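Does your greenhouse really need a password?

Posted 10 Jul 2021 by Ratree Yensuk

I have been grumbling about this to anybody who'll stand still long enough, so it's probably time I wrote it down. I think we put far too many hobby projects on the Wi-Fi. There, done. You can go and make a cup of tea if that's all you needed, but I've got quite a bit more to say!

It started with my greenhouse. Two winters ago I built a little thermometer with a board that has Wi-Fi on it, because that's the board every tutorial tells you to buy, and because it cost less than a sandwich. It woke up, joined the network, sent the temperature to a server, and went back to sleep. I had a graph on my phone. I was unbearable about the graph. I showed it to people at a wedding.

Then we changed our router, and the graph stopped. The network name and password were baked into the code, of course (I know, I know), and the code was on a laptop I'd since given to my nephew. So I had a working sensor, a working battery and a working greenhouse, and no way of finding out how warm it was in there short of walking down the garden and looking at the ordinary glass thermometer hanging on a nail, which had been there the whole time.

The replacement has a small display and a button. You press the button, it shows you the temperature now and the lowest it's been since you last reset it. It stores a reading every half hour in its own memory, and when I'm curious I plug it into the computer and pull the lot off. Last time there were 1391 readings sitting there waiting for me, and not one of them had needed a router. I don't look at it as often as I looked at the graph, but I'd say I know more about my greenhouse now, mostly because I have to go into it.

What the tutorials leave out

I've got nothing against the tutorials as such. I learned from them and I still do. But look at the order they go in. You blink a light. You read a button. And then, with barely time to catch your breath, you're typing your home network password into a text file and signing up for somebody's dashboard. I went through the beginners' handout we use at the Bromness evening group, and of its 38 pages, the blinking light and the button get three between them. Nearly everything else is connecting to things.

So people come away thinking that the connecting is the project. Lertchai Wiriya, who wrote most of that handout, thinks I'm being unfair, and he's had some fun at my expense over it. His argument is that the network part is the exciting part. Turning on a lamp from the other side of the room makes people gasp, and people who've gasped come back the next week. He's right about that, I've heard the gasp. I just wonder how many of those lamps are still answering a year later.

Because here's what you take on when you connect something. You need it to cope when the network isn't there, and most example code doesn't, it just sits in a loop printing dots. You need a plan for changing the password. You need to think about who else can talk to it, which I'm fairly sure most of us skip. You need whatever service is at the other end to keep existing. I had a soil moisture thing that used a free service called Prodau, lovely clean charts, and one day in June there was an email saying the free accounts were going. Fair enough, they've got bills to pay. But my tomatoes had somehow become dependent on another company's business plan.

And then there's the battery. Radio is hungry! My first greenhouse board ran off a 2000 mAh cell and I was forever traipsing out to swap it, partly because my sleep code was dreadful and partly because joining a network takes a good long gulp of power every single time. The new one is still on the cell I put in when I built it. I'm not going to pretend I did a proper comparison. I've just stopped carrying a charger about in my coat.

When I'd say yes

Now, I don't want to be the person who thinks everything was better with a knob on it. Some things should be connected. Rüdiger Frerichs has a float switch in the cellar of a house he isn't in for most of the year, and if the water comes up he wants to know that evening, and a beeper in an empty cellar is no use to anyone. Quite right too. Jirayu Onsri has a set of weather stations scattered over a hillside at Kongkaew and she's not going to climb up and press a button on each of them. If the information has to travel further than you can comfortably walk, and it matters that it gets there soon, then yes, put a radio on it and do it properly.

My test is a simple one. Before I add the network I ask myself who is going to read this, and from where. If it's me, from the kitchen, and the thing is in the kitchen, I leave it out. You'd be amazed (I was) how many of my own projects fail that. I had an egg timer with an IP address.

A halfway house works nicely as well, and I wish it were taught more. Make the thing do its whole job on its own first. The fan comes on when it's hot, the pump stops when the tank's full, the display shows the number. Get that solid and leave it running for a month. After that, if you still fancy it, add the network as an extra that's allowed to fail, so when the router falls over the fan carries on being a fan. Prasert Ratanaporn did this with his workshop extractor, using a Rondovel relay board he'd had in a drawer, and the telling thing is that he never got round to the second stage. He kept meaning to. It just worked, so he went off and built a bookcase.

I'd love to see a beginners' course that spent its first few evenings entirely offline. Timers, debouncing a button without getting in a muddle, storing a setting so it survives a power cut, driving a cheap display, getting the sleep current down. None of it gets a gasp, I grant you. But they're the bits I was missing when my graph went flat, and I'd been at it for years by then. Lertchai says if I want it so badly I can write the handout myself. I've told him I'm thinking about it, and he's told everyone else that I said yes.
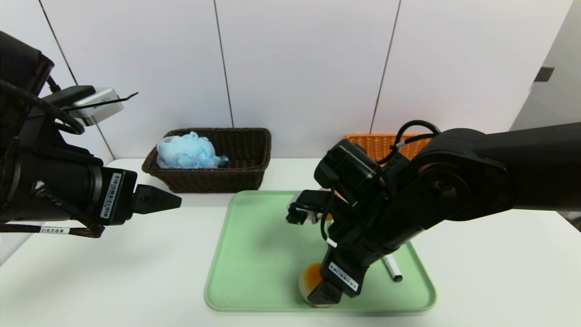
More from Ratree

Three ways I have ruined a perfectly good voltage regulator
Label your power supplies, please, I'm begging you
Debouncing a button, and then debouncing it again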